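robotics club thread, January 16, 2026. long one sorry

1/ demo task is picked!! we are doing the drawer box. open it, thing goes in, close it. sounds like nothing. is not nothing
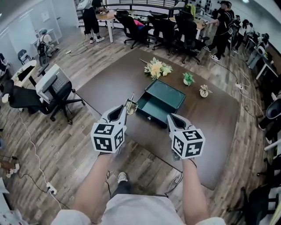 2/ who is doing what this term
Soo-ah Pyo - grippers, markers, anything with a screw in it
Levente Pintér - training runs
Phong Quách - cleaning the recordings, bless him
Salamatu Onuoha - slides + talking to people
me - this thread, schedule, snacks (badly)

3/ for the new members: we hold the grippers ourselves and do the task by hand, over and over. the marker cubes on top tell the software where each hand is. later the arm has to copy it. so if you're sloppy the arm learns sloppy

4/ count as of tonight: 2,062 recordings total. 548 of those are the drawer box. rest is old stuff from the cup stacking days and I would not trust most of it

5/ Phong threw out a whole afternoon of mine bc I kept turning the left cube away from the camera. fair. painful but fair

6/ so new rule, write it on your hand: MARKERS FACE THE CAMERA. if your wrist feels natural you are probably doing it wrong

7/ second rule, go slow at the front edge of the box. the metal jaw skids on it and then you push the whole box across the table. Levente did this so many times he started calling it Ballside drift, after his old soccer field which apparently slopes

8/ someone asked can we tape the box down. we tried. model got great at taped boxes and useless at every other box. tape is gone, please dont bring it back

9/ also we move the box a bit between takes. few inches, small turn, whatever. doesnt need to be neat. neat is worse

10/ Soo-ah is reprinting the trigger springs holder in the tougher filament, the Pruketti one. old one cracked again. if your trigger feels mushy STOP and tell her, do not just squeeze harder (Benedek)

11/ Benedek Lengyel says he did not squeeze harder. Benedek the log says otherwise

12/ training update from Levente - first run on the drawer data finished overnight. arm finds the box nearly every time now. opening is ok. closing is terrible, it pats the drawer like a dog and gives up

13/ theory: we all rush the close. you're done in your head already so your hands just kind of shove it. I watched 12 of mine back and yep. shove, shove, shove

14/ so next batch is closing only. start with it open and empty, both grippers up, wait for the beep, then close it all the way and HOLD for a second. the hold matters, Levente needs a clear end to cut on

15/ pls say the take number out loud before you start. Phong is matching these by ear and some of you mumble

16/ Csizmadia Cup stuff. entry form is in, we are in the tabletop group. event is in April. Grarkari are the ones to beat again, they had a two arm thing last year that folded a towel and I still think about it

17/ we get 2 attempts on the day and the judges pick where the box goes. see post 9. this is why post 9

18/ Salamatu needs a short video from everyone, what you worked on and one thing that went wrong. plenty to choose from

19/ she also wants a practice talk before break, in front of people who dont do robots. I volunteered my mom. she has questions already

20/ things we are short on: spare batteries, a timer that isnt my phone, people who can stay past six

21/ if you've never recorded before come find me or Soo-ah, takes ten minutes to learn. your first batch will be bad and we keep it in a seperate folder, no stress

22/ oh and whoever has the tiny hex key, the good one. Soo-ah knows it was in the blue tray. she would like it back in the blue tray

23/ ok thats it. closing batch starts tomorrow after last class, sign up on the sheet, first two slots are gone already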